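Minutes of the April meeting, Ustermont Swimming Club, held in the upstairs room at the leisure centre. Start 7.30 pm, 19 members present. Apologies were received from 6.

**1. Last minutes**

Agreed with one change: the lane hire figure under item 4 should have read £445.

**2. Kit and lost property**

Members are reminded to put names on their bags. Plain pale ones are easily mixed up on the poolside benches. 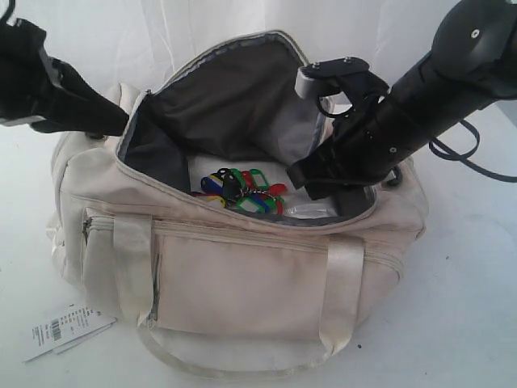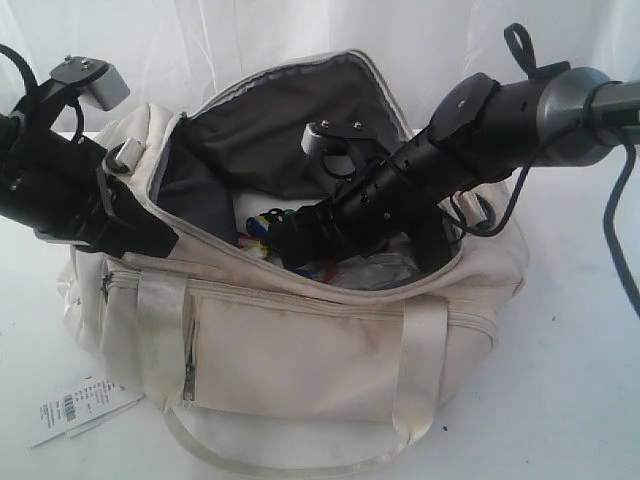
*Cream duffel bag, open, dark grey lining.*

Anything left at the end of term goes to the charity shop in Dikell.

**3. Lane hire**

The pool has offered us the Friday slot again, 8 pm to 9 pm, at the same price. Two lanes for lengths and one for improvers. A third lane for lengths was asked for but the pool can't do it before the autumn. Agreed to accept.

The water has been cooler than usual in the early session. Secretary to write to the duty manager.

**4. Gala at Delacroix**

Entries stand at 84, almost double last year. The medley relay is still short of a backstroke swimmer in the under-14s. Warm-up is at 9 am and the coach leaves from the library car park at 7.45 am. Parents travelling by car should use the lower entrance as the top car park is closed for resurfacing.

It was asked whether swimmers could bring their own food. They can, but no glass on poolside.

**5. Timing equipment**

Two of the stopwatches no longer hold a charge. Prusatar have quoted for replacements but the price did not include delivery. Deferred until a full quote is in.

**6. Subscriptions**

No rise this year. Late payers to be sent a second reminder, then taken off the lane list until paid. One member voted against and asked for this to be noted.

**7. Any other business**

The noticeboard key is missing. The changing room hooks on the left-hand side have been reported again.

Meeting closed at 8.50 pm. Next meeting same room, same time.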